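How Glue Holds Things Together

Glue is a material that joins two surfaces. It starts as a liquid or a paste and ends as a solid. Most of what glue does can be explained by that change.

Surfaces are rougher than they look
A sheet of paper feels smooth. Under a strong microscope it is a tangle of fibres with gaps between them. Wood has tiny tubes in it. Even polished metal has scratches and pits. If you press two dry solids together, they touch only at their highest points, and most of the area between them is air.

A liquid can flow into the low places. When it does this well, scientists say it "wets" the surface. Water wets clean glass and spreads out. On a waxed car it pulls itself into beads. Glue that forms beads will not make a good joint.

What happens when glue sets
There are three common ways for glue to turn solid.

White school glue is made of very small bits of plastic floating in water. The water leaves through the paper or into the air, and the bits of plastic join into a film. In a cold, damp room this takes longer. 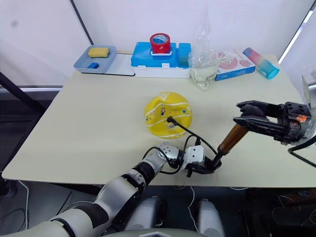 Hot glue contains no water. It is a solid plastic that melts when heated and hardens again as it cools. The joint is ready in a minute or two, but it will soften if it gets hot again. Melted glue can burn skin, so an adult should be with you when it is used.

Two-part glue comes in two tubes. Each part stays soft alone. When they are mixed, a chemical reaction links their molecules into one large network. This cannot be undone by warming it gently.

Two kinds of grip
Once the glue is solid, it holds in two ways. The first is mechanical: hardened glue is locked into the gaps like roots in soil. The second is a weak pull between the molecules of the glue and the molecules of the surface. Each pull is tiny, but there are a very large number of them.

Glue must also hold on to itself - a joint can fail in the middle of the glue layer. A thick layer is often weaker than a thin one.

A simple test
Viera Mikuš teaches at Gwynne School. Each October her class glues pairs of card strips together with a small overlap, leaves them overnight, and hangs a cup from each pair. Sand is added until the joint fails. One year the best joint held 1,588 grams. A joint made with dusty card held 871 grams.

Words to know
Adhesive: another word for glue.
Bond: the join between two surfaces.
Cure: to harden by a chemical reaction.
Viscosity: how thick and slow a liquid is.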